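Posted in: Student Projects > Robotics > Second Year

Why our arm kept dropping things: what we learned from the Lallo fault

By the time our group took over the kitchen project in August, the arm had a reputation. It would pick up a cup beautifully, carry it to the sink, and then, every so often, the fingers would relax for a fraction of a second and close again. Most of the time the cup survived. Twice it didn't, and one of those times a piece went past Roald Halvorsen's ear (he was wearing his safety glasses, thank goodness!). That was when our supervisor said no more crockery until we could explain it, and we got the best project in the whole year, in my opinion.

We called the fault "the hiccup". The control program is called Lallo, written by last year's students, and it talks to the hand through a small board we all know as the Tveit board. Lallo sends a grip command, the board answers with how hard the fingers are pressing, and Lallo adjusts. Simple enough on paper.

Our first idea was the cup. We thought a smooth glaze was slipping and the hand was opening to get a better hold. So we ran 200 lifts on the bench with a plastic beaker wrapped in tape, which is about as grippy as an object can be, and still got 24 hiccups. So much for the cup. I was really pleased with that result, even though it meant a whole afternoon of watching a beaker go up and down.

The second idea was heat in the finger motors. We let everything cool between runs and the number hardly moved, so we dropped that one too.

The clue came from Roald, who plotted every hiccup against the angle of the wrist. Almost all of them happened when the wrist was turned past 77 degrees, the sort of angle you need for tipping a cup over a basin or reaching down into a dish rack. We had been looking at the fingers the whole time and the trouble was further back! When the wrist turned that far, the signal cable pulled tight at the connector and the pressure reading vanished for a moment. Lallo saw a blank, treated it as zero, decided it was holding nothing and reset the grip. On the next reading it closed again.

So there were two faults, one on top of the other. The cable had too little slack, and the program had no idea what to do with a missing reading. Fixing only the cable would have hidden the second one until some other wire came loose.

We made up a longer cable with a proper loop in it and clamped it so the connector takes no strain. Then we changed Lallo so that a missing reading means "hold what you have and stop moving". If the gap lasts longer than 145 milliseconds, the arm freezes and a buzzer sounds, and a person has to clear the fault by hand. We tested this by pulling the cable out on purpose in the middle of lifts, which was enormous fun, and the beaker stayed put each time.

After that we were allowed back to the kitchen counter and real dishes.
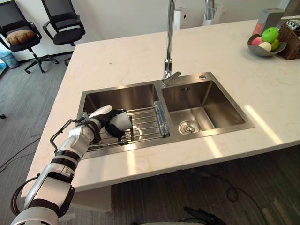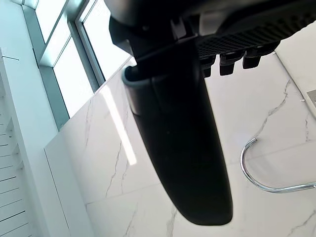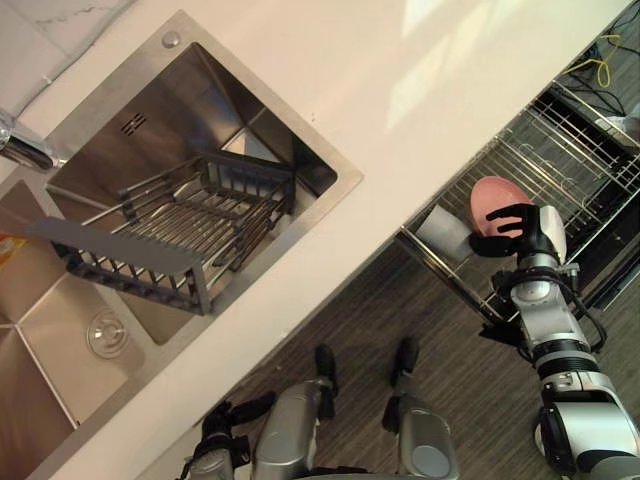 We also wrote a new safety sheet. Nobody stands within reach during a lift, glasses stay on until the motors are off, and whoever is at the keyboard says "moving" out loud before starting. The emergency stop used to sit on the far side of the room behind a printer. It now lives next to the keyboard.

There are still things we would like to sort out. The buzzer is far too quiet, the freeze can leave the arm holding something at an awkward angle, and we haven't tried any of it on the older Vorar hand, which has a different connector. Next year's group will take that on, and our lift logs and Roald's wrist plots are in the Wolham folder for them, along with the old cable, labelled so that it doesn't get fitted again by mistake.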